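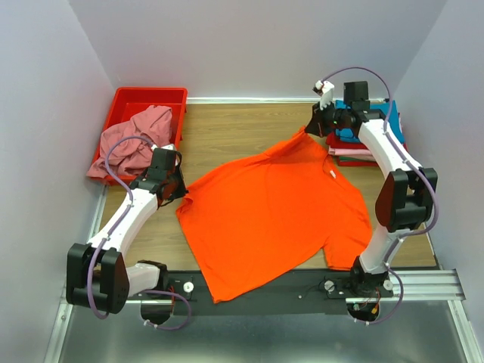

**Figure 1.** Two-arm folding cell with a T-shirt on the table, input tray at the back left and folded stack at the back right.

## 3.2 Rules for a valid trial

Earlier papers on cloth folding often give a success rate without saying when a trial begins, who may touch the cloth, or what counts as folded. We therefore wrote our rules down before the first trial of the Merkine protocol, and we did not change them after December. The rules were drafted by Kapoor and Şimşekoğlu and checked by Kasprzak, who had no part in running the arms.

A trial begins when the operator has closed the cell and taken both hands away from the controls of the door. From this moment the garment may be moved only by the arms. If a person reaches inside for any reason, the trial is stopped and recorded as a failure – also when the reason has nothing to do with the cloth. 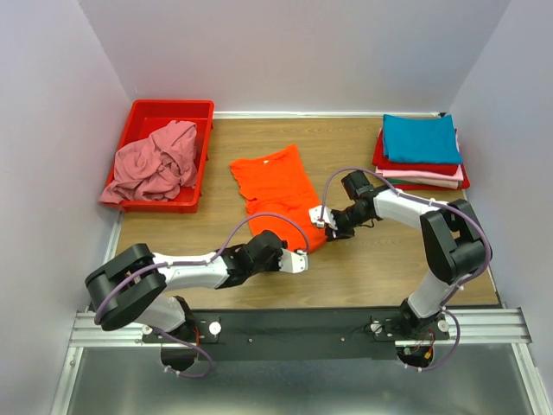
The positions of the input and the output must be fixed for the whole series, because a small change in the reach can make a task much easier. We keep both at the back of the table. The tray is in one corner, the stack is in the other, and the middle is left to the garment and the two grippers. Clothes which hang over the rim of the tray, as the pink shirt does, are permitted. We do not ask the operator to tidy them, as this would be a hidden form of help. The stack, in contrast, must stay inside its own corner, and a garment placed outside of it is not counted.

Speed is limited in all trials. When both grippers hold the same garment, a pull by one arm is carried to the other through the cloth, so we set the force limit for the pair and not for each arm alone.

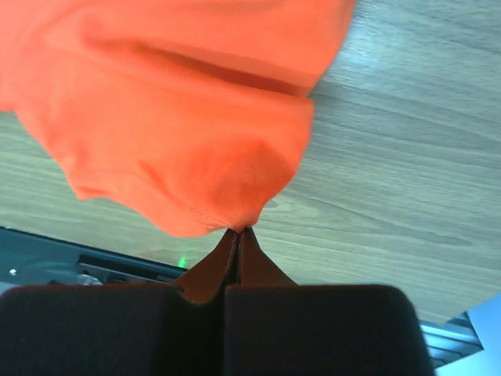
A grasp is accepted if the fabric stays between the fingertips until the planned release. Slipping is recorded separately from a missed grasp, and the two must not be added together in the results table. A second attempt at the same grasp is allowed, but a third one ends the trial.

Of the 1000 trials planned, 832 were valid under these rules. The remaining ones are kept in the log with the reason for their exclusion, and we ask other groups to do the same.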